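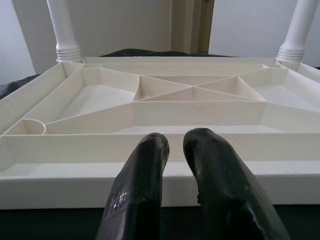

Rib (plastics)

A rib is a thin wall on a molded plastic part. It makes the part stiffer without making it thick everywhere. Ribs are usually placed on the side which the user does not see, for example below a seat or a tabletop.

Layout

Straight ribs resist bending in one direction. Diagonal ribs, which cross in the form of an X, also help against twisting.
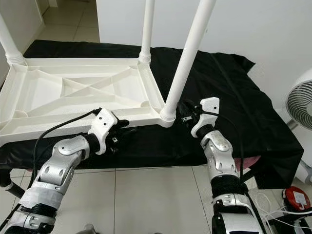 According to Naciri, a maker of garden furniture, the crossed layout is worth the extra work on the mold only for orders of more than 2000 pieces. Other makers use it for small orders too.

Defects

A rib that is too thick cools slowly and can leave a sink mark – a shallow hollow – on the opposite face. 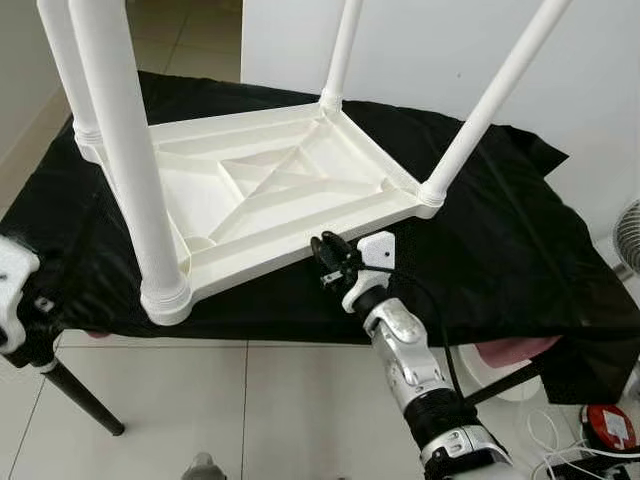 Rounded corners at the foot of the rib lower the risk of cracks. The walls also get a slight slope, called draft, so that the part can leave the mold easily.

See also: Injection molding; Draft angle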